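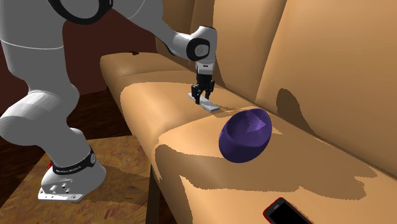
図4 シミュレーション内のソファ片付け課題。座面の薄い板の端に指を下ろしたところ。

研究報告 > 製作編 > 4 居間の再現と把持の試行
このページを印刷 | メールで送る

4.2 テーブルの上から腕を伸ばす

前節で書いたとおり、Zundentの出発点は「共同工房の隅にあるソファを、毎回自分で片付けるのが面倒」という、研究としてはかなり情けない動機でした。Skamusdenの工房は夜の9時を過ぎるとほぼ無人になるので、そこで腕を動かしたい。とはいえいきなり実機を革のソファに振り下ろす度胸はなく(破いたら弁償です)、まずは計算機の中に同じような居間をこしらえて、そこで思う存分失敗することにしました。本節はその失敗の記録が半分くらいを占めます。

図4の配置が、落ち着くまでにいちばん時間を食ったものです。腕の台座は木のテーブルに載せ、テーブルの縁をソファの前縁ぎりぎりまで寄せました。最初は床に直接立てていたんですが、これだと肘が座面の縁を越えるのにひどく窮屈な姿勢になるんですよね。テーブルに上げたら、腕はいったん高く持ち上がってから座面へ下りてくる、見ていて安心できる形になりました。台を高くしただけでこんなに素直になるなら最初からそうすればよかった、というのが当時の作業ノートに残っている感想です。

座面に置く物は、形がなるべく似ていないものを選びました。薄くて細長い明るい色の板、紫色の丸い物体、それに赤い縁のついた黒い小物です。板は一見いちばん簡単そうで、実はいちばん手こずりました。座面が平らではないからです。図4のように板が斜めに置かれていると、指の向きを板の向きに合わせ、しかも指先が革に食い込まない高さで止めなければなりません。高さを決め打ちにした初期の版では、指先が座面にめり込んで物理計算が暴れ、板がテーブルの向こうまで飛んでいったこともあります。あれは笑いました。笑ったあとで接触の設定を全部見直しました。

対処としては、指を下ろす動作を2段に分けました。物体の上空70 mmまでは普通の速さで下ろし、そこで手首の向きを合わせ、残りはゆっくり下ろす。これだけです。もっと凝った方法も試したのですが、工房の古い計算機では1回の試行が長くなりすぎて、夕食までに結果が出ないので却下しました。動作の生成には自作のスクリプト群Sayeghを使っています。もともと別の工作のために書いたものなので、変数名に旋盤の用語が残っていて、他人に見せるのは少々恥ずかしいです。

4.3 肘掛けという難所

座面でそこそこ動くようになると、欲が出ます。うちの工房でソファに物が放置される場所といえば、座面よりもむしろ肘掛けなんです。平らで、手が届いて、コップでも工具でも何でも置けてしまう。というわけで、紫の物体を肘掛けに移した配置も加えました(図5)。

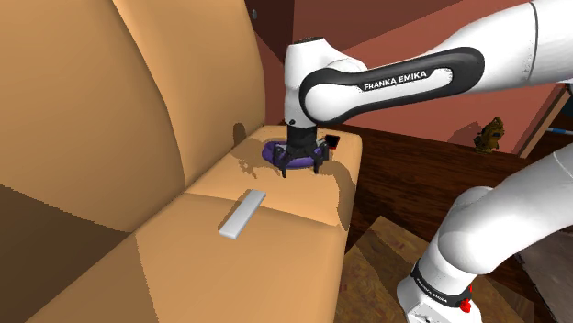

図5 肘掛け上の紫の物体に向かうグリッパ。白い板は座面に置いたまま。

図5では、腕に「FRANKA EMIKA」の文字が入った黒い帯が見えるので、関節のねじれ具合を追うときはこの文字の向きを目印にしていました。数値で見ればいいじゃないかと言われそうですが、夜中に画面をぼんやり眺めていると、文字がおかしな方を向いた瞬間がいちばん早く目に入るんです。

肘掛けの難しさは、高さよりも背もたれとの近さにありました。物体が背もたれとの境目近くにあると、グリッパの胴体のほうが先に背もたれに当たりそうになります。しかも図5ではすぐ隣に赤い縁の黒い小物があるので、そちらへ逃がすわけにもいきません。そこで、手首の角度の候補を6通り用意しておき、背もたれと隣の小物の両方から離れているものを選ぶようにしました。候補が全部だめなときは素直にあきらめて、腕を上に戻します。この「あきらめる」を最初から入れておかなかったことは、本研究でいちばん反省している点です。入れる前は、どうしても掴もうとして同じ場所を延々とつつき続け、朝来てみたらログだけで記憶装置が埋まっていました。

紫の物体は丸いので、板と違って指の向きの自由度が高く、その分だけ楽ができると踏んでいました。ところが指を開いた幅に対して外周が大きいと、外側から挟むには中心をかなり正確に狙う必要があります。図5のように真上から低く寄せる姿勢を基本にしたのはそのためです。縁だけをつまむ方法も書いてはみましたが、置き方によって縁の位置が変わるので、今回は見送りました。

4.4 試行の数え方

試行は全部で634回行い、そのうち肘掛けに物体を置いたものが237回、残りは座面です。半端な数なのは、途中で工房のブレーカーが落ちて最後の組が打ち切りになったせいで、きりのいいところまでやり直す元気はありませんでした。各試行では物の位置と向きを乱数で振り、物どうしが重なった配置はその場で引き直しています。引き直した分は試行に含めていません。

「掴めた」の判定は、持ち上げてから指の間に物体が残っているかどうかだけで行いました。置き直しまで含めるべきだという意見は、工房の仲間からもずいぶんもらっています。おっしゃるとおりなのですが、置き直しには置き場所の問題がついてきて、そちらは箱の設計ごと5節で扱います。

見た目についても少し。ソファの革のまだらな陰影や木目は、画像から物体を見つける部分をいじめるために、あえて単純な一色にはしていません。壁も赤みのある茶色、ソファも茶系で、全体に暖色へ寄った部屋です。紫がこの中でよく目立つのは助かりましたが、板の影は革の暗いむらと紛れやすく、しきい値を何度も触ることになりました。結局、影を手がかりに使うのをやめて、板の上面の明るさだけで輪郭を拾っています。単純すぎる気もしますが、部屋の照明を変えない限りはこれで足りています。

実機用の台は、2月に工房の端材で組み始めました。設計名はDurkesthorpeで、天板の高さはシミュレーションのテーブルに合わせてあります。脚の一本だけ木の種類が違うのは端材が足りなかったためで、剛性の測定結果は付録Bの表にまとめました。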